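3. What people told me about eating with their hands
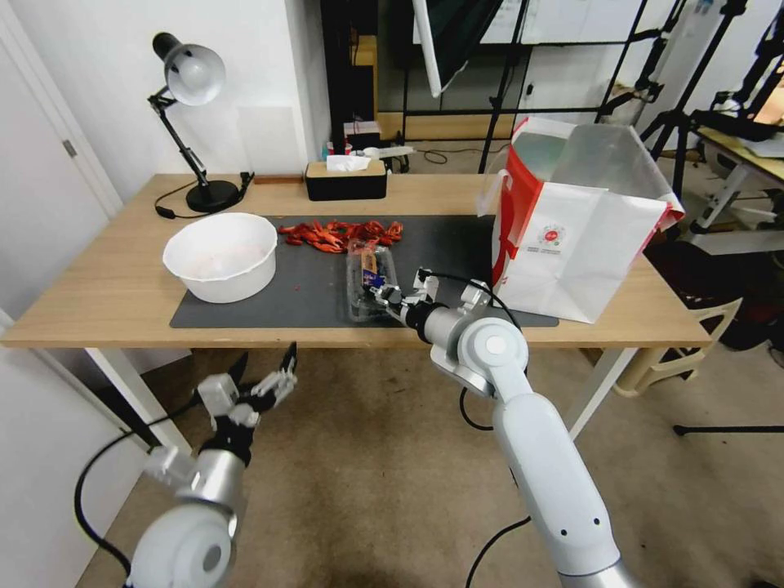

Figure 1. Red crawfish on a dark gray mat, with a white plastic bowl to the left.

I should say up front that I didn't set out to write about shellfish. My first plan was to look at how families in Tirkby talk at the dinner table on weeknights, and I had a nice tidy interview guide for it and everything. But the very first household I visited spent most of the evening telling me about the crawfish suppers they used to have every May, and so did the next one, and by then I figured I'd better follow where people wanted to go (my advisor was less sure, but she came around).

So this section is about messy food, meaning anything you have to pull apart with your fingers before you can eat it. Crawfish is the big one in my interviews. Ribs, crab, artichokes and whole roasted corn come up too, and one man made a very long case for pomegranates, which I've decided to allow.

3.1 Talk slows down, then it doesn't

Bayram's earlier work on shared meals says that food needing both hands cuts down on conversation. I went in believing her, and for the first part of a meal I think she's right. When I played back my recordings from Coşkun, the little restaurant that let me sit in the corner with a notebook, the opening stretch of each table is mostly shells cracking and somebody asking for napkins. People look at their food. They don't look at each other much!

After that, though, something changes that I haven't seen written up anywhere. Once everybody has the knack of it, the talk comes back, and it comes back longer. Folks told stories with a middle and an end. They got interrupted less. My guess is that when your hands are busy and dirty you can't pick up your phone, and you can't really get up from the table either, so you may as well listen to your uncle. Tülin Bayram read a draft of this part and wrote back that her own tables were probably too short to catch it, as she stopped recording once the plates were cleared to the side. I'd love to see somebody run hers again with longer sessions.

3.2 Who peels for whom

I nearly left peeling out, and now it's my favorite part of the whole project. In almost every group with kids, one adult did a big share of the peeling for other people. You'd expect it to be a parent. Quite often it was a grandparent or an aunt, and they'd pass the meat over without saying a word or breaking off what they were telling the rest of the table. Melahat Ersoy, who coded the recordings with me, started calling this "quiet serving," and the name stuck.

The two of us disagreed about what counts. If you peel one for a child who then learns to do it alone, is that serving or teaching? Melahat wanted separate codes and I wanted one. We went with hers, and I'll admit the tables in Section 4 are easier to read for it. Grown couples peeled for each other too, though only at home. At the restaurant I never caught it, and when I asked a few people later they laughed and said it would feel silly in public.

3.3 Cost, and the trouble with asking about it

Money came up on its own, so I added a question. I handed out 400 survey cards through the grocery in Wurkodness and asked people how often they cooked a meal like this and what put them off. Price was the usual answer, with cleanup right behind it. I worded the cleanup item badly (it reads as if I mean the dishes, and plenty of people meant the smell in the trash the next day), so please don't lean on that one too hard. I've fixed the wording for the second round of cards, which goes out with the Cetutis household survey.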